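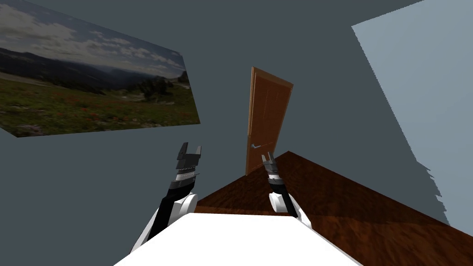 Potari Poetry Journal Kit
Reviewed by Sumeya Woldemariam

I have kept a notebook for drafts since college and have never had much use for the kind with prompts printed in it. My sister gave me the Potari kit in January, so I tried it for 40 days before deciding what I thought.

The kit comes in a slipcase with 2 books. One is a blank book with unlined cream paper. The other is a workbook of 56 exercises, each on its own spread, with a short note on form and then space to write. There is a section on the sonnet, one on the ballad, and a long one on free verse that could have been shorter.

The exercises are better than I expected. The ones on line breaks are the strongest. You copy out a paragraph of your own prose and break it three different ways, and by the third I was usually cutting words. I got four drafts out of that section and sent one to the Kerkdale reading series.

The section on rhyme is weak. It gives lists of rhyming words and not much else — a used rhyming dictionary would do the job for less.

The paper takes fountain pen ink with a little feathering. My Granum notebook handles ink better, but its spine cracked within a year, and the Potari books have held up so far. They open nearly flat after the first few pages. The slipcase is thin and one corner has already split.

If you already write every day, buy the blank book by itself. Potari sells it separately. For someone getting back to poems after a long break, the full kit is worth having. Four stars.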